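Kokach Bead and Cord Circle – your questions answered
Last updated 23 Mar 2024

Do I need to know anything before my first night?

Nope! Plenty of people walk in never having tied anything fancier than a shoelace. We start everyone on a flat four-strand braid, and by tea break most newcomers have a length of it they're pleased with. If you've done macramé or friendship bracelets as a kid, your hands will remember far more than you expect.

Where do you meet?

Upstairs at the Gromell Hall, in the long room with the good windows. Come in by the side door on Vedum Lane and take the stairs or the lift. The front door is locked after five. Parking is free behind the hall, and the bus stops right at the corner.

What does it cost?

Three dollars a session, which covers tea, bikkies and as much practice cord as you can get through. A full-year membership is $144 and gets you the library, the loan tools and first go at the workshops. If money is tight, have a quiet word and we'll sort something out. We mean that.

What should I bring?

Small sharp scissors, and your reading glasses if you use them. That's plenty for the first night. Later on you might like your own:
– clipboard or foam board
– T-pins
– fine crochet hook for pulling cord through stubborn beads
– a tape measure

We have loan sets of all of these, though the crochet hooks do go walkabout.

Which cord is best for beginners?

Two-millimetre braided nylon, every time. It holds a knot, it doesn't fray the moment you look at it, and you can undo your mistakes. Waxed cotton is lovely too, and has a softer look, but it gets fuzzy if you unpick it more than once or twice. Leave silk until you're happy with your tension. It's glorious stuff and it's dear!

How much cord do I need for a bracelet?

More than you think. For a four-strand braid, cut each strand at three times the finished length. For square knots, the working cords need to be much longer again, while the fillers in the middle barely shrink at all. Write your lengths down in a notebook as you go – you'll thank yourself when somebody wants a matching one.

My braid keeps twisting. What am I doing wrong?

Usually it's uneven tension. Pin the top down firmly, keep both hands the same height, and give each crossing the same gentle tug. It can also be that you've swapped over and under partway through. Lay the braid flat and look for the spot where the pattern changes direction, then unpick back to there. We've all done it, some of us in front of a class.

How do I stop the ends from coming undone?

With nylon, trim close and melt the tip very lightly, then press it with the back of a spoon. Natural fibres shouldn't go anywhere near a flame, so use a dab of jeweller's glue inside the last knot and leave it overnight. Don't wear the piece until the glue has properly set.

What size beads will fit?

Check the hole, never mind the outside. Our favourite big-hole beads come from Giraldo Beads, who sort their trays by hole size (bliss). If the bead is tight, stiffen the cord end with a bit of clear nail polish, let it dry, and cut it on an angle.

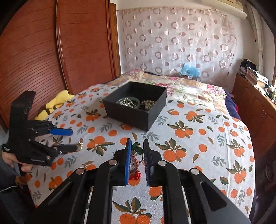

Leanne wrote in after the August workshop to say that her button knots kept coming out lopsided until she tightened them one loop at a time, following the cord from start to finish, and that she now does the whole thing with a blunt needle. Great tip, and we've been teaching it that way ever since.

Can I wash a braided bracelet?

Nylon is fine in lukewarm water with a drop of dish soap. Dab it with a towel and let it dry flat, away from the sun. Test red and navy cords on a damp white cloth first, as those colours love to run. Anything with glued parts or metal findings should only be wiped.

Can I sell what I make?

Of course! We share a table at the spring market and you're welcome to a corner of it. Last year's table took $925 across the group, every cent of it going to the makers. Please don't sell pieces copied straight from a book pattern unless the book says you may.

Is there a pattern library?

Yes, and it's a beauty. Two shelves of books plus a filing cabinet of hand-drawn charts, and members can borrow three items at a time. The charts can't be photocopied, but tracing is fine.

Are kids welcome?

From age eight, with a grown-up alongside. Younger ones tend to find the pins a bit too interesting.

How do I join?

Turn up, or post a note to PO Box 3556, Kokach, and we'll send you a form with the term dates.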